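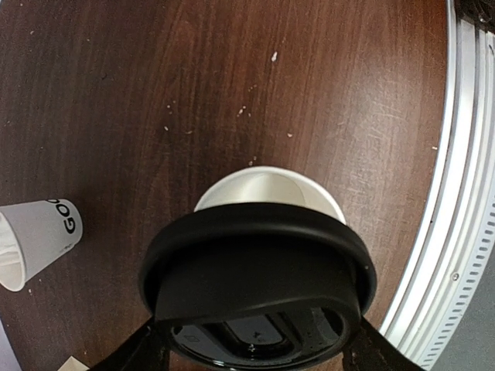
Tarkside Robot Shop, Cell 2 diary

11 May 2025

Got in early with a big coffee and the best intentions, and of course the first thing I did was sit down and read the last three pages of my own notes looking for where I'd written the gripper settings. Page after page of me complaining about cables, and the one number I wanted was on a sticky note on the monitor. Okay. It's in here now: lid grip force is 110 on the Besson slider, both arms. If I ever ask Zulema again she has permission to throw something at me.

So, the to-do list for the cell. Fingers first. We'd been getting lids that slid when the wrist tipped over, only a hair, but enough that the lid lands crooked on the cup and then you're chasing it around the rim. I took both sets of fingers off, wiped them down with alcohol, and had a good look at the ridges with the flashlight. The left arm's were fine. The right arm's had a shiny stretch near the tip where they'd polished themselves smooth, so those went in the retired jar and a fresh set went on. Ten minutes' work, plus another fifteen hunting for the little hex key, which was in my shirt pocket. I love this job!

After new fingers you have to redo the zero on the gripper, and I always want to skip it, and I always pay for it. Close all the way, let it settle, hit save, open, close again, check that it reads the same. It didn't the first time. I'd left one of the screws a quarter turn loose. Snugged it up, ran it again, and it came back the same five times in a row, so I let it be.

Then the lids. Yasmine wanted the black ones on the paper cups because the glossy top gives the wrist camera a hard time, and she'd rather find that out now than in October when the Nellden people come to see it. She's right, the glare in the middle of the lid is nasty. I turned the exposure down a couple of steps and it got better, then the dark fingers disappeared into the dark lid and it got worse, so I split the difference. There's probably a proper way to do this. I asked Yasmine and she said the proper way is to buy a different light, and that the different light is 519 dollars, so the middle setting it is.

Also I really need to brush the table more. Crumbs everywhere again, tiny white ones mostly, and they show up like stars against the dark wood when you look through the wrist camera. I've got a soft paintbrush that's perfect for it and I keep lending it out. New rule (for me): brush lives in the top drawer, brush doesn't leave the top drawer.

After lunch I got to the cables, which was the part I'd been putting off. The run hours on the right arm were past 500, and that's when I like to go over every tie and every sleeve by hand, joint by joint, with the power off and my glasses on.

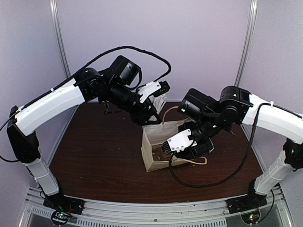
The trick is the slack. Too little over the upper link and the wrist tugs on the connector every time it reaches for the far side, too much and you've got a loop lying down on the table waiting to catch on whatever you put out. I let a bit more through on the right side than I used to, because I pulled a plug halfway out last winter doing it the tidy way, and I'd still take the floppy loop over that. I did say I'd try a second tie farther back along the link. Didn't get to it. Writing it down so that it counts as a plan.

The paper bag is the one to watch for with the cables. The handles stick out and flop wherever they feel like flopping, and when both arms are in close there isn't much room between a handle and a sleeve. Zulema thinks we should just practice with the bag turned so the handles run the other way. I think the bag should be allowed to be annoying. We went back and forth on it for a while and then she had to go to a meeting, so I'm calling that a draw.

Other odds and ends. Gradell finally wrote back about the spare wrist bracket, 159 dollars with shipping, and I said yes before anybody could ask me to compare prices. Checked the screws along the front rail, all good. Vacuumed the slots in the long strip below it, which collect fluff like you wouldn't believe.

Tomorrow: second cable tie, ask about the light again (nicely), and order more fingers while I still remember the part number. It's on the other sticky note.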